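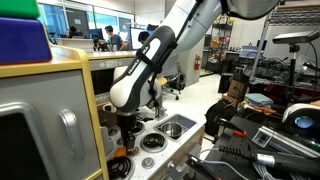 Session 23: Judging a Kit Before You Buy It

The Skaltetard starter package from Gestwood is our case for this week, and you should come having read the price list, including page 2, where the prices are. The package covers task scripts, a gripper calibration routine and a year of phone support. It doesn't cover the arm. Gestwood assumes you own one, the way a saddle shop assumes a horse. Ours is the Franka, and the job is the toy kitchen: gripper pointed straight down over the counter, small orange object under it, coil burners close by and a metal bowl waiting in the sink. Every vendor we review gets the same stove, and most of their brochures show a better one.

What to look for

Setup. The manual says an afternoon. It doesn't say whose. Write down when you start and when you first want to call support.

Grasping. Try small things near the burners first, then the bowl. A thin metal rim is a fair test of any gripper routine and a rude one of this one.

Recovery. Move the object after the script has begun. Drorkik, the rival service we covered in June, stopped and asked for help. Skaltetard's sales sheet promises "graceful continuation," a term it leaves undefined for 24 pages.

Terms. Read the renewal clause aloud to your partner. If either of you laughs, note the line.

Written review due Wednesday, July 17, 2019, in the Buckley room tray. Two pages, no logos. Say who should buy the package and who should keep their money.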